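Printing and folding leaflets at the kitchen table

Updated Sep 14, 2022

If you only need a few hundred flyers for a garage sale or a school concert, you can do them at home on an ordinary printer. I wouldn't try 3000. For a run that size, take the file to a print shop and spend your evening on something else.

Paper first. Plain copy paper is fine for a single-sided handout. If you're printing both sides, go up a weight or the dark areas will show through. Leave the pack in the room overnight before you open it, and keep the leftover sheets flat in the wrapper with the end folded over. Paper that has been stored in a cold garage curls on the way through and jams.

Set your pictures to 300 dots per inch at the size they'll be printed. A photo copied off a website will nearly always look soft. Keep all wording at least six millimetres in from the edge, as home printers won't print right out to it and your trimming won't be perfect either.

Print one copy and fold it before you print the rest. Check that the back isn't upside down. Read the date, the time and the street number out loud to somebody else in the house.

For double-sided work, mark a blank sheet with a pencil arrow, run it through and see where the arrow ends up. Write the answer on a bit of tape and stick it to the paper tray. Mine has been there since March and I still look at it every time.

Let inkjet sheets sit before you stack them. Ten minutes is enough for text, longer for solid colour. Spread them over the table or a clean bench, and don't fan them with a hair dryer.
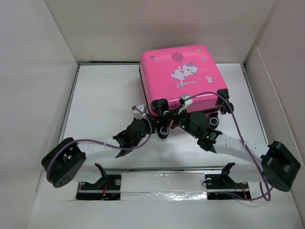

A reader in Numwood says ten minutes was too short for her, and that she got grey smudges on the back of every second leaflet until she started leaving them for an hour with the window shut. She uses a heavier coated stock, so if yours feels slick, go by her timing.

For folding, you want a bone folder or the back of a butter knife. Fold the sheet loosely, line up the corners, hold them down with one hand and press from the middle of the crease outward. Heavy paper should be scored first with an empty ballpoint against a steel ruler. Don't fold more than one sheet at a time.

Trimming is where most home jobs go wrong. I use a Drader rotary trimmer, the small one, and cut five sheets per pass. With a craft knife, cut one or two and change the blade as soon as it drags. An old cutting board underneath saves the table.

Count into bundles of 50 and put a paper band around each, not an elastic, which dents the edges. Stand the bundles upright in a shoebox, packed snugly enough that they can't slump.

Ink is the real cost. My last full set of cartridges did around 1377 half-page flyers, nearly all of them black text with one small logo. A full-colour background will get you far fewer.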